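Dravura Film Society Members' Board
Topic: Order of the May double bill

kerby_programs
Members are asked to comment on the proposed order: Tidonum first, followed by The Andreadis House. The second title runs 100 minutes.

I. Tsakiris
I must object. Tidonum is the slower and stranger film, and it should close the evening.
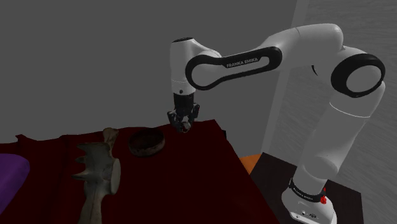
A comedy such as The Andreadis House loses its audience after 10 p.m. It would serve far better as the opener.

row6_member
I respectfully disagree. Last year we placed the difficult film second and many seats emptied at the intermission.

kerby_programs
Both views are noted. The order will be put to a vote of members.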